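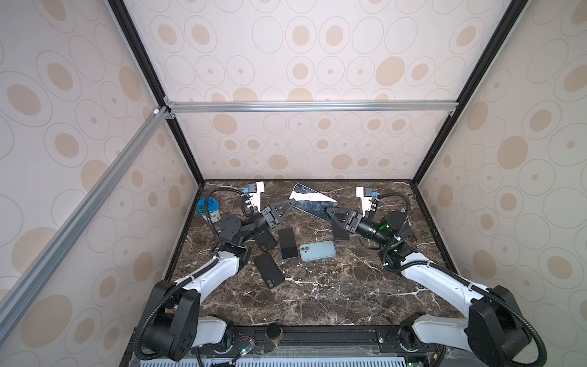
Business & Technology

Vosteo tightens case and back-glass checks on used phones

Handsets turned in at Nevden drop-off points must now be out of their cases before grading. Battery isolation rules also change.

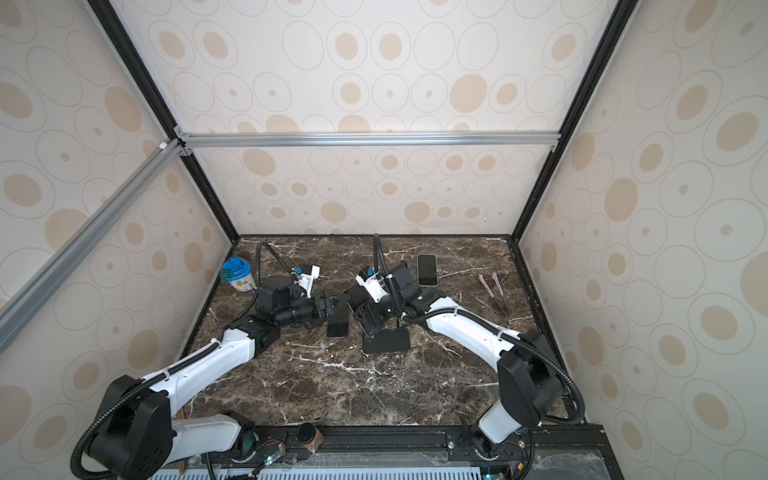
Smartphones on the marble worktop at Vosteo's Nevden site. A container with a blue lid stands at the back left.

In this report
New intake order for used handsets
Results of the May intake
What owners should do before drop-off
Boltitz counter hours
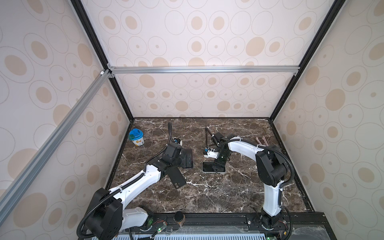

By Krisztina Csizmadia
Nevden

Used-phone refurbisher Vosteo has changed the order in which handsets are checked at its Nevden site, moving case removal and back-glass inspection ahead of the power-on test. The change applies to all phones received through the Nevden and Boltitz counters, including those turned in without a charger or original box.

Under the earlier procedure a phone was powered on first, logged, and only then taken out of its case. Operations manager Ernő Kovács said that order let damaged back panels reach the bench with a grade already assigned.

"A hairline crack under a case doesn't affect the power-on test at all," Kovács said. "The phone got a provisional grade, the case came off, and the grade had to be reversed in the log. We were doing the paperwork twice on the same unit."

Cases are now taken off at the first station and set aside in a separate tray. The back is checked under a strip light at a low angle, first along the long edges and then across the camera area. The screen is checked next, cleaned with a dry cloth and checked a second time. Power-on comes fourth. Battery health, charging port, speakers and cameras follow in the same sequence as before.

The company tried the revised order during its May intake, which covered 406 phones. Of those, 23 were pulled from the line before power-on for a lifted screen, a bulging back or a distorted frame. Vosteo sent 21 of the 23 directly to material recovery. The other two are being kept at the Nevden site while their owners are contacted about stored data.

Reversed grades, the figure the change was meant to reduce, will be reported after the next full intake. Kovács declined to give an estimate.

Camera areas account for much of the added inspection time. Grit collects inside the raised bezel around a case's lens openings and is pressed against the phone's camera ring each time the case flexes. The resulting marks are fine, circular and hard to see face-on. Yee-man Sin, who wrote the new inspection sheet, separated them from ordinary back scratches and gave them their own line.

"Ring wear is cosmetic unless it crosses onto the lens cover," Sin said. "If it crosses, the phone drops a grade. If it stays on the ring, we note it and the grade stands. The old sheet had one box for all of it."

The sheet also treats mirror-finish backs separately. Smudges on a reflective back can pass for scratches, and scratches can disappear in the glare, so these units are turned through a half rotation under the light before anything is written down. Matte backs are checked in one position.

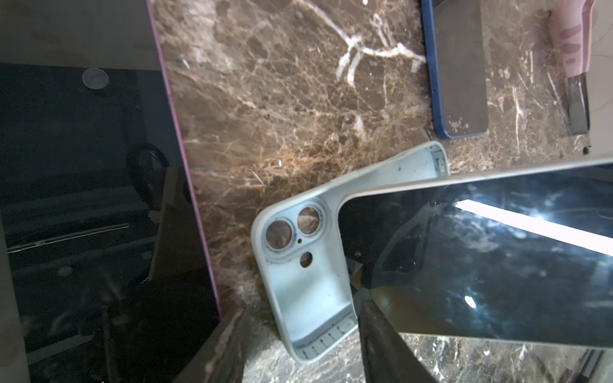

Cases themselves have until now gone into mixed plastics. Vosteo will begin sorting them by material, starting with clear and single-color flexible types, which its recovery contractor accepts as a separate stream. Cases with metal plates, magnets, card pockets or glued-on grips are excluded and stay in the mixed bin. So do cases that have yellowed or split at the button cutouts.

Intact cases for common models may be passed on with the refurbished phone. They are washed in warm water with dish soap, dried overnight and inspected for dust in the corners and the speaker slots. A case that no longer grips the frame on all four corners is not reused.

The battery rule changes as well. Any phone set aside before power-on goes into a lidded container kept apart from the rest of the batch and is moved out of the building at the end of the shift. Previously such phones could remain on a shelf overnight if they were cool to the touch. Ottó Barta, who is responsible for storage at the site, said the temperature check had been a poor substitute for removal.

"A swollen cell can sit at room temperature for a long time," Barta said. "We would like it to do that somewhere else."

Owners are asked to do the following before bringing in a phone:

Back up and erase it, and sign out of any account that locks the device.
Take out the SIM card and any memory card.
Remove the case. It can be handed over separately.
Leave a screen protector in place if the glass underneath is cracked.
Do not charge a phone that has bulged or bent. Tell the person at the counter.

A locked phone will still be accepted but is graded for parts only, whatever its condition. The site cannot remove an account lock, and proof of purchase does not change the grade.

Phones that pass every check are sold through the company's resale line, Major, with the inspection sheet included in the box. The sheet will list ring wear, back condition and screen condition on separate lines starting with the next batch. Buyers of earlier Major units can request a copy of the older form, though it will not be converted to the new layout.

Grading names are unchanged. Payment to owners continues to be issued after final grading and not at the counter, and an owner who disagrees with a grade can have the phone returned in its erased state.

The Boltitz counter, run by Tamás Kovács, will stay open until 6 p.m. during the changeover. It takes phones and cases only. Tablets, watches and loose batteries must be brought to Nevden, where the counter opens at 9 a.m.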